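Skornance > News > Sites and Stores

Search news
Enter keyword

Household Goods Returns Move to Oltmanns Hall

3 August 2026 – Skornance has transferred the sorting of returned household goods to Oltmanns Hall, its second building on the Dramus site. Returned kitchen tools and small utensils are now held there in open bins until they have been checked and assigned to a shelf.

The hall has a floor area of 1,301 square meters and provides space for 570 bins. Of these, 466 were in use when the transfer was completed. The remaining places are reserved for the period beginning in November, when returns from the Flutik stores are expected to rise.

Long and narrow items such as spoons and spatulas are kept apart from boxed goods under the new arrangement. Bins with worn floors or scraped walls remain in service as long as their sides are sound. Each bin is emptied completely before it is assigned to a new delivery – a rule carried over from the former building.

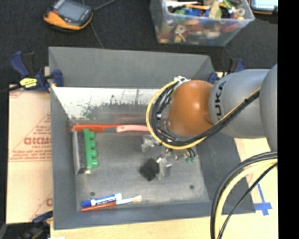 Imke Grube said the separate handling of long utensils had been requested by the stores for more than 2 years, and that she would have preferred to see it introduced before the move. She added that labels on the shelves still needed to be larger.

Deliveries to the former building will be redirected to Oltmanns Hall until further notice.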